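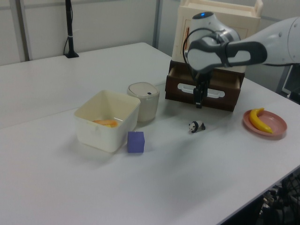
Ticket Rivton – Schubladenelement dunkelbraun, weißer Griff
Status: offen

Schublade klemmt wieder auf den letzten 2 cm. Im Januar schon mal gehabt, damals Schiene gefettet, Ruhe bis jetzt.

Versucht:
– Aufsatz oben drauf gelassen, 10 mal auf/zu, hakt jedes mal
– Griffschrauben nachgezogen, keine änderung
– Schublade geleert
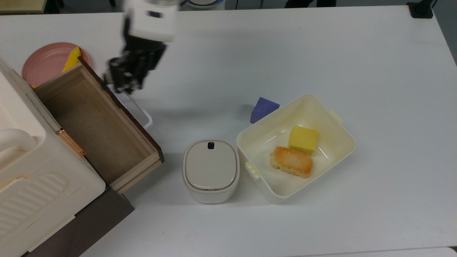 Schublade offen und leer, kupferfarbener Streifen an der Öffnung

Verdacht: der Streifen schleift, Ende ist unregelmässig. Erstmal nicht dran ziehn – Ersatz bei Wannasri angefragt, Antwort steht aus.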